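Gonwood open day in July, anyone else go?
Print this thread | E-mail this thread

ryszard_t
Went to the Gonwood thing. Two hour drive each way. Main draw was Gaten, the home robot arm, doing chores in a mocked-up apartment with marble floors. Went in skeptical, came out slightly less so. Anybody else there?

magpie_ula
Yes! The morning session. Urszula Bednarek did the talk and she was good, took every question, even the rude ones. Trash demo was my favorite. Wrist camera was up on the big screen so you got the robot's view the whole time. Grabbed this off it:
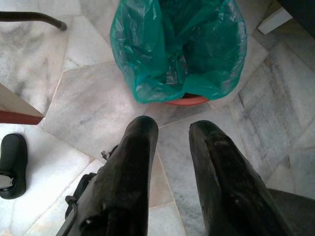

Gaten's wrist view, lining up on the bin with the green bag. (magpie_ula)

Look how scuffed those fingers are. I liked that. Means it gets used.

ryszard_t
Or means the pads wear out fast. Asked what a replacement set costs and got "we're still working on pricing." Hm.

hatsue_k
Thin crinkly plastic is about the worst thing you can give a gripper, so fair play for picking it. But in my session it took 5 tries to get hold of the bag. I wouldnt call that ready.

magpie_ula
Mine got it on the second. Different session I guess. And floor clutter was left in on purpose, she said. There's a black slipper right there on the left in my shot.

hatsue_k
One slipper isn't clutter. Come see my hallway.

gsowa
Did they show Follow? The mode where it trails you room to room. Only reason I'd have gone

ryszard_t
For nearly ten minutes, yeah. Fine on the flat, lost the guy at teh doorway. Also they kept quoting 3,564 practice grabs like that's a lot. Is it??

hatsue_k
Not for bags, no. The Magsi people had way more behind theirs and it still dropped stuff.

magpie_ula
You two would boo a moon landing. It's a prototype, they said so at the start.

gsowa
Doorway is the whole point of Follow tho. Will wait for the next one. Was parking ok?

ryszard_t
Parking was terrible. Get there before 9.

Print this thread | E-mail this thread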